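16 May 2020 - bench notes, gray marble-pattern top

Picking up from the Lisden job sheet. Surface care, which cleaner to keep, what to do about the glare. Writing fast, will tidy later (won't).

Cleared down first. Everything off except the white tub, needed that for the cloths. Dry dust pass with microfiber, then damp. Tap water only on the left half, Arnix stone soap on the right, diluted 5 ml to 100 ml. Cornholm polish NOT used today, still half convinced it leaves a film.

Problem with this pattern is the veins. White on gray, thin ones everywhere, and any streak from the cloth runs in with them. Kept going back over a "smear" that was just vein. Waste of time. Need to look from low down and sideways, not from above.
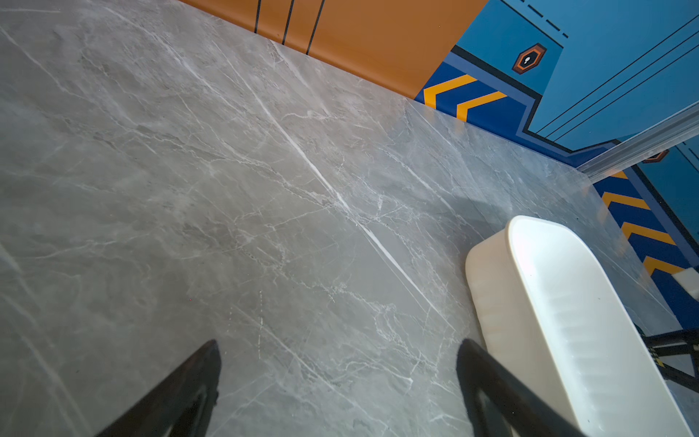 *Gray top, long bright vein across it, white tub at right. Pale toward the far edge from the light.*

Wipe notes:

- straight strokes, along the long vein then across. Circles leave haze
- cloth folded in four, new face every pass
- soap side needs a rinse wipe or it grabs the next cloth
- dry cloth last, no pressure
- do the strip against the wall last, dirt collects there and gets draged back out

Water side dried in 13 min, soap side a bit slower but I forgot to write down the start so don't trust that. By eye no difference in shine between halfs. By hand the soap side felt slicker, could be residue. Redo with a second rinse before anybody quotes me.

Orange panels: plain damp cloth, nothing else. Lindsay sheet says no solvent on the painted finish and I'd rather not find out. Stripes on the orange get the same, wipe down the length of them. Light touch.
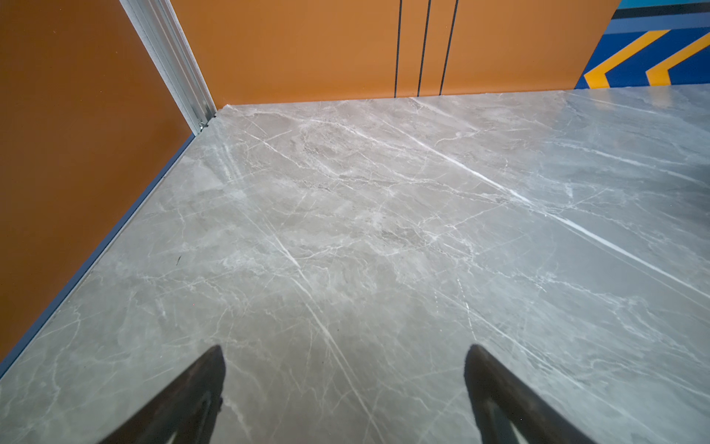

Edges next. The joint between panel and stone is where the old polish builds up. Wooden skewer with cloth round the tip, damp, pull toward you. Slow but it works. Tried the nylon brush in November and it just flicked the crud out over the clean part, so no.

Specks: before scrubbing anything dark, fingernail first. If it moves it's dirt. If not, drop of water, leave it 5 min, try again. Still there = leave it and note where it is. No blades on this surface, I mean it. Same for the green scourers, somebody keeps putting them back in the drawer.

Glare. Overhead at 100 percent washes out the right side and you can't judge a thing over there. Dropped to 50 and it was easier to tell vein from streak. Would like a lamp on the side instead, low, and the overhead off. Check if the one from the Cornholm bench has a clamp.

Stock: microfiber fine. Arnix bottle nearly done, reorder. Spray bottle nozzle drips, swap it. Label on the dilution bottle has rubbed off agian, use the paint pen this time.

To do

- [ ] second rinse test, soap side, time it properly
- [ ] low lamp
- [ ] wash cloths, no softener!!
- [ ] ask Lisden if they want matte samples too or only the gloss
- [ ] Cornholm polish on an offcut, NOT on the top

Left the tub to soak with the used cloths. Whoever is in first please wring them out.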